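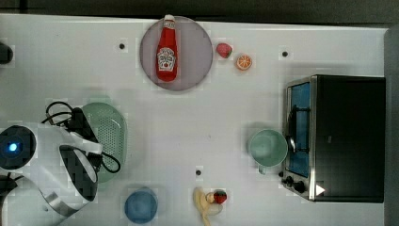

Jevance browser for Android: progress report to the Ellulik fund, January

Work since the last report went mostly into the beta build and its sync feature. The beta is open to 242 invited testers, all on Android phones or tablets. They filed 729 reports in the period. Many were duplicates, and the largest group concerned tabs that reloaded when the user switched back from another app. A fix for that is in the current build.

Bookmark sync between phone and desktop now works in both directions. Folders keep their order, and deleted bookmarks no longer come back after a restart. Open tabs can be sent from the desktop to the phone, but sending them the other way is still slow on older devices. We have left that option off by default.

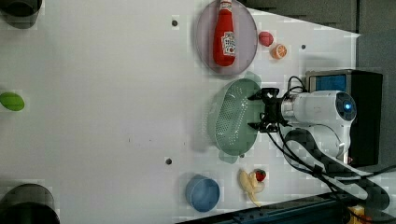 Image loading was the second item in the work plan. The browser now fetches a small version of each picture first and replaces it when the full file arrives. The setting can be turned off for a single site. We check it against a fixed set of pages with plain photos, where faults are easy to spot. Red lettering on a white label, as on the ketchup bottle lying on the plate, is a good test, as the edges of the letters smear if the small version is compressed too hard. We raised the quality setting one step and accepted slightly larger files.

Page translation was moved out of this phase, as agreed with the fund. The Kassab text engine we planned to use needs more memory than our lowest supported phone can spare. We are looking at a lighter version and will report on it next time.

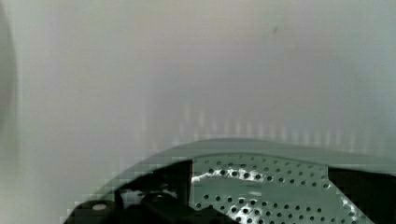
The lighter version may also help with reading mode, which shares some of the same code. Reading mode opens correctly on most news pages but still drops captions on some of them.

Spending is within budget. The one unplanned cost was $3,160 for replacement test phones, taken from the equipment line. Server hosting with Kasitz was renewed on the same terms.

Open items for the next period:
Tab sending from phone to desktop
Captions in reading mode
Crash on rotation when a download is running - 14 reports so far
Help pages for the sync settings

We ask the fund to confirm that the translation work can move to the next phase with its budget unchanged.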